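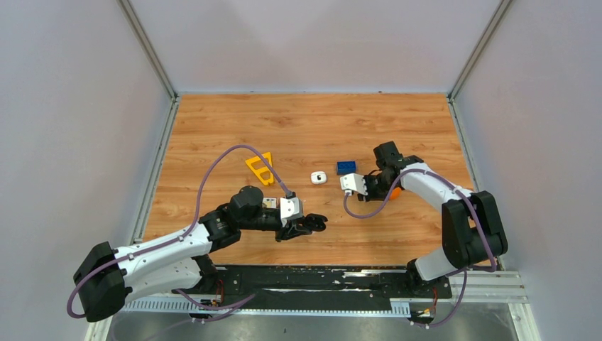

T. Vakulenko

3.2 Workcell

The cell was built in the shared workshop at Drornthorpe. Two arms are mounted at the front corners of a wooden tabletop with pale walls on three sides, and each arm carries a camera mount at the gripper (Figure 3). Cables are left in open loops so that the wrists can turn freely. Joint commands pass through the Hurov controller, and logs are written every 2000 steps.
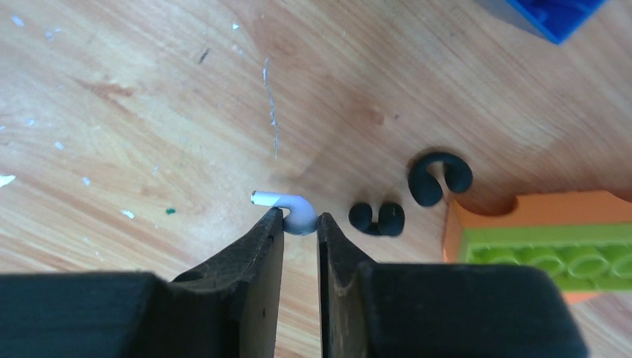

Grasp targets are small plastic parts of mixed shape, placed by hand without a fixture. Of the trials logged up to September, 163 used the revised finger offsets. Calibration follows Godard and is repeated after any change to a mount.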